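Makori 4000 Spring Mattress
Plirnarside Bedding
Home > Mattresses > Makori > Makori 4000

$962 queen
In stock at Plirnarside. Also comes in double, ring for the price.

I've been selling the Makori for long enough now that I can usually tell who's going to buy one by how they sit down on it. Side sleepers with a dodgy shoulder, mostly, and couples where one person is a fair bit heavier than the other and they're both sick of rolling into the dip. It's a medium mattress, a proper medium, and I say that because every maker has a different idea of what the word means and half of what gets sold as medium would hold up a piano.

The 4000 is the model name. People ask me if it's the spring count and no, it's just what they called it! The one before it was the 3000 and it was a bit softer around the edges. If you've got a 3000 at home and you like it, come and lie on the new one before you order, because I found it a touch firmer through the middle and you might too.

What's in it

Pocket springs, each in its own little fabric sleeve, so when one side of the bed gets up for work at five the other side doesn't get bounced awake. Over those there's a layer of foam, then a layer of wool, then the cover, which is a knitted cotton blend with a bit of stretch. The wool is what sold me on it. We get hot nights here from December right through to March and an all-foam bed can get pretty sticky, whereas wool seems to breathe better and it's nice in winter as well. I sleep on one at home (the double, in the spare room, where I get sent when I snore) and I've no complaints.

The mattress is 22 cm deep. That's on the slim side these days. I reckon it's a good thing, personally, since your ordinary fitted sheets will go on without pinging off the corners at two in the morning, but if you've bought deep-wall sheets for a big pillow-top you'll have some slack to tuck under. It also means it won't swallow a low bedhead, and shorter people can get in and out without a run-up.

Handles: there are two on each long side, stitched on. They're for shifting it around on the base. Please don't carry it up the stairs by them. I've restitched more handles than I care to remember.

Quick details

Model: Makori 4000
Sizes: queen, double
Depth: 22 cm
Feel: medium
Springs: individually pocketed
Comfort layers: foam, wool
Cover: knitted cotton blend, spot clean only
Single sided, so rotate, don't flip
Price: $962 queen
Old mattress pick-up: yes, ask when you order

How firm is it really?

Okay, so this is the question I get on the phone all day, and it's a hard one to answer down the line. The best I can do is compare it to the others on our floor. The Jirkeo is the firm one. Lie on that and you're lying on top of it, no give at the hip to speak of, and some back sleepers absolutely love it. The Piltetti is the plush one and you sink in a good way, like a hotel bed, though my brother-in-law reckons it's like trying to climb out of a bowl of custard. The Makori sits between them and a bit closer to the Jirkeo. Your hip and shoulder go in, your waist gets held up, and you can still turn over without making a project of it.

If you weigh not very much at all, it'll feel firmer to you than to me. If you're a big unit, it'll feel softer. Same mattress, different bodies, and that's why I keep going on about coming in to try it. Bring your own pillow. Really, bring it, I don't care if it's got a ratty old pillowcase on. People lie down on our showroom pillows, decide the mattress is wrong, and it's the pillow that's wrong. Shoes off, lie the way you sleep, and stay there a good while. I'll go and make a cuppa.

What it needs to sit on

A slatted base is fine if the slats are close together and none of them are cracked or bowing. Have a look underneath before we come! A queen or anything bigger wants a centre rail with a leg that touches the floor, and you'd be amazed how many of those legs have been wound up short or lost in a move. If the middle of your old mattress has sagged, lie a broom handle across the bare slats and see if there's daylight under it. Sometimes it's the base that's had it and the mattress was innocent all along, and then a new mattress will only go the same way.

Ensemble bases are fine too. So is a solid platform, but stand the mattress up for an airing now and then, especially if the room's on the damp side. I'd keep it off the bare floor altogether.

Upholstered frames with side wings on the bedhead look lovely, and we do sell a few, but measure the gap inside before ordering. Two different makers' queens can vary by a finger's width, and a snug fit makes it a pain to tuck the sheets in.

Looking after it

Rotate it head to foot once a month for the first half a year, then when the seasons change. It's got a top and a bottom so there's no flipping. New mattresses settle, and you'll see a shallow body shape in it after a while, which is the wool and foam packing down and isn't a fault. If you can feel a spring, or there's a proper valley, give me a ring and I'll come and have a look at it.

Put a protector on it from the first night. A thin cotton one will do. I know it's another thing to buy and I'm the bloke selling them, so get it from wherever you like, just get one. A stained mattress is a misery to sort out and the makers won't look at a warranty claim on one.

For spills, blot, don't rub. Cool water, a tiny bit of wool wash, a clean towel pressed down hard, then stand it near an open window with a fan going. Don't soak it. The cover doesn't unzip, even though it looks like it might at one corner, and I've seen the results of somebody finding out with scissors.

What I don't love about it

The edge. It's good enough to sit on while you do your laces up, but if you perch there for ages reading to the kids you'll notice it give. The Jirkeo is better for that. It's also heavy for its depth, so changing the bottom sheet takes a bit of a heave at the corners if you're on your own. And the colour of the cover is, well, it's grey. It'll be under a sheet for the rest of its life so I've stopped mentioning it to the rep.

There's a bit of a smell for the first couple of days as well, mostly from the foam. Leave it unwrapped with the window open before you make it up. The wool can smell a little bit like a wet jumper in muggy weather and that fades too.

Dressing the bed

I do get asked. With a shallower mattress a normal bedspread will drop further down the sides than it did on a thick one, so check it's not dragging before you put it through the wash and blame shrinkage. Patterned spreads hide a lot. I like a plain quilt folded up on top for the cold nights, out of the way until you want it, and a long pillow against the bedhead if you're a reader. Wool underneath means you might not want as heavy a doona as you're used to, so try a lighter one before you go spending money.

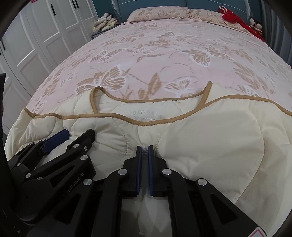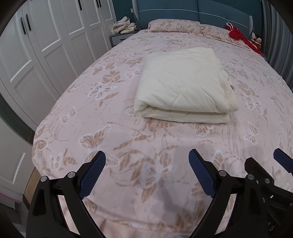
Mattress and Bed Linen Department, Plirnarside Bedding

Pink butterfly bedspread against teal, I'd never have put those together on paper, but I like it. Plain colours on top of a busy print is my usual advice, cream especially, and if you're stuck bring in a corner of your spread and we'll hold it up against whatever's on the shelf.

Delivery and the old one

We deliver ourselves, two of us in the van, and we carry it to the room and put it on the base. It arrives flat, not rolled in a box, so think about the stairs. Tight landings are the usual trouble. If you've got one, measure the narrowest bit, including the height under any light fitting, and tell us when you order. We've taken a few in over balconies and I'm happy to do it, I'd just like to know before I'm standing in your driveway.

Strip the old mattress before we get there and we'll take it away if you've asked for that. Wet ones we can't take, sorry.

Changing your mind

Give it a fair go first. Your back has got used to whatever you were on, and a better bed can feel odd for a week or two. If it's still wrong after that, talk to me about a swap to the Jirkeo or the Piltetti. It needs to be clean, with a protector used on it the whole time, and you'd pay the difference if there is one plus the second delivery.

To order, come into the shop at Plirnarside or ring and ask for me. If I'm out in the van, leave a message with your mattress size and what sort of base you've got, and I'll call back after 4 pm.

Lachlan Galbraith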